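Serkevix Tischplatte Tomoana, weiß

Artikelnummer 388
Lieferbar ab Lager Gunanley
Stand der Angaben: Oktober 2026

Die Tomoana ist eine einzelne Tischplatte für Küche, Werkraum und Kantine. Sie wird ohne Gestell geliefert und passt auf alle Untergestelle der Reihe Skorkirlow sowie auf die meisten Böcke mit ebener Auflage. Die Oberfläche ist matt beschichtet, die Kanten sind umlaufend gerundet.

Maße und Material
Breite: 88 cm
Stärke: 30 mm
Länge: auf Anfrage
Kern: Birke, mehrfach verleimt
Farbe: Weiß, beidseitig gleich

Die Platte kann von beiden Seiten benutzt werden. Wer sie dreht, muss die Gewindebuchsen auf der neuen Unterseite nachrüsten - ein Satz liegt bei, ein zweiter ist als Zubehör erhältlich.

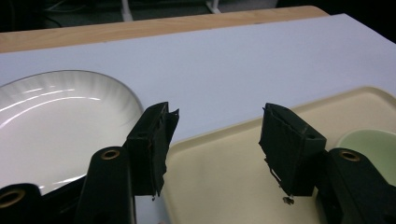
Weiße Tischfläche mit cremefarbenem Kunststofftablett
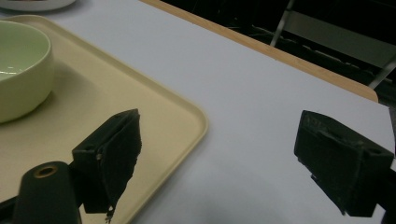 Pflege
Für die tägliche Reinigung genügen ein feuchtes Tuch und etwas Spülmittel. Scheuermilch und Stahlwolle hinterlassen matte Streifen, die sich nicht auspolieren lassen. Kaffee, Rote Bete und Kurkuma bitte am selben Tag abwischen. Heiße Töpfe gehören auf einen Untersetzer.

Montage
Vier Schrauben M6 sind im Lieferumfang enthalten. Zuerst das Gestell ausrichten, dann die Platte auflegen und die Schrauben über Kreuz anziehen. Bei Böcken ohne Bohrung empfehlen wir rutschfeste Streifen. Zum Auflegen der Platte sind 2 Personen nötig.

Lieferung und Rückgabe
Der Versand erfolgt per Spedition bis zur Bordsteinkante. Zuschnitte nach Maß sind vom Umtausch ausgeschlossen. Transportschäden bitte noch auf dem Lieferschein vermerken und mit Foto an uns melden.

Fragen zu Zuschnitt und Mengenpreisen beantwortet Shona Waaka, Ersatzteile und Zubehör betreut Flynn Whitcombe.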